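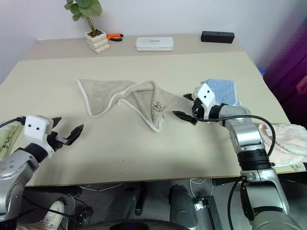 Why do towels have so many little loops on them?
The loops are there to drink up water. Each loop is a small piece of cotton thread that stands up from the cloth, and water likes to creep into the thin spaces inside the thread and between the loops. A flat cloth has fewer of these spaces, so it gets full much sooner.

Cloth with loops is called terry cloth. If you have a bath towel at home, put your nose very close to it and look. You will see the loops standing together like grass in a field. Now take a bed sheet and look at it in the same way. The threads go over and under each other, and they lie down flat.

How is terry cloth made?
A weaving machine is called a loom. A simple loom uses two groups of threads. The warp threads go along the length of the cloth, and the weft threads go across. For terry cloth the loom needs one more group of warp threads, and these are kept loose. When the loom pushes the weft threads together, the loose threads have too much length, so they bend up and become loops.

At the small weaving mill in Cultarton, the hand towels have 48 loops in one row between the borders of the sample piece that visitors may touch. Nayeli Grajales, who works at the loom there, lets children pull gently on one loop. Pull too hard and the loop next to it disappears!

Why do towels have an edge?
When you cut cloth, the threads at the side want to run away. This is called fraying. To stop it, the edge is folded and sewn, or a narrow strip of other cloth is sewn over it. The strip is called trim or binding, and it can be in the same color as the towel or in a different one. Sometimes a thin cord is put inside the strip, and then it is called piping.

What is embroidery?
Embroidery is drawing with a needle and thread. Small pictures and names on towels are often made this way. Turn an embroidered towel over and find the back of the picture – it looks more messy there, because the thread has to travel from one place to another.

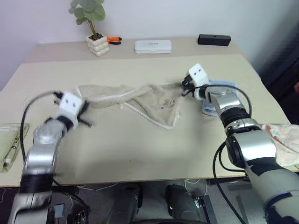
Terry cloth with a thin white trim and a small embroidered motif.

How do you fold a towel?
A small towel is easy if you begin well. First find two corners that are neighbors on a short side. Hold one in each hand and lift, so the towel hangs down. If it is twisted, let go of one corner and find it again. Lay the towel on a table and make it flat with your hands. Bring the short side over to the other short side, then do the same once more.

Try it yourself
You need an old towel, an old piece of bed sheet, two equal cups and some water. Cut both cloths to the same size (ask an adult first). Put the same amount of water in each cup. Dip one cloth in each cup, wait for 6 minutes and lift them out. Let them drip back into the cup until the dripping stops. Which cup has less water now?

Words to remember
Loom: a machine for weaving.
Warp: the threads that go along.
Weft: the threads that go across.
Fraying: when threads come loose at the edge.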